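Subject: Re: [stumdale-laundry] Folding the whites

Olga Marín wrote:
> Can we agree how the cloths go back? I had 33 from
> Mateos and every pile was different.

Hello all,

Yes, let's. I start with the white ones and lay each out flat on the table.
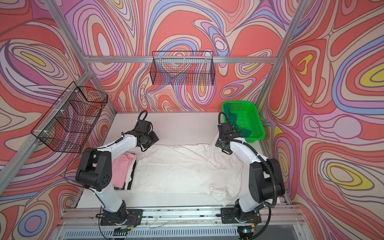 Anything not yet folded stays in the green basket - please don't mix it with the Ider lot. 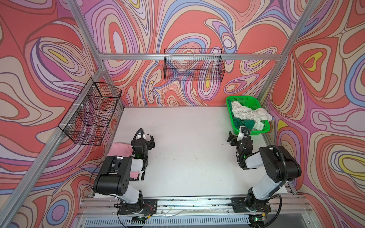
Green basket, back corner of the table

1. Smooth out the creases before the first fold. 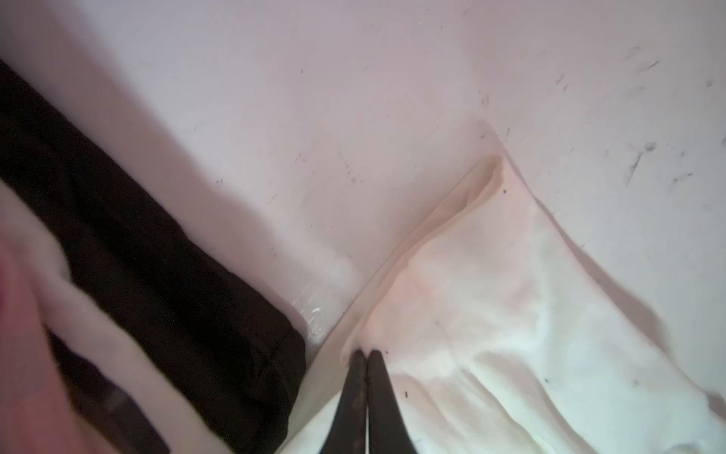
2. Pick up pink ones by a corner and let them hang.
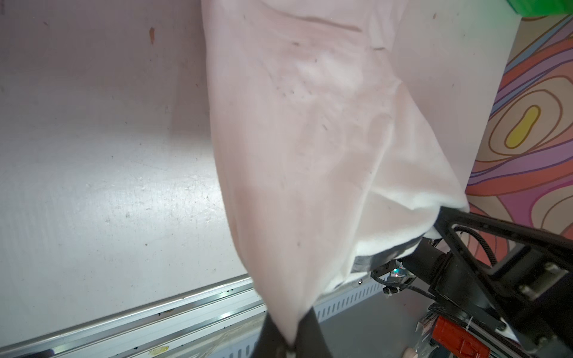 Then fold in half twice and stack in piles of 5. Aven can have whatever is left over.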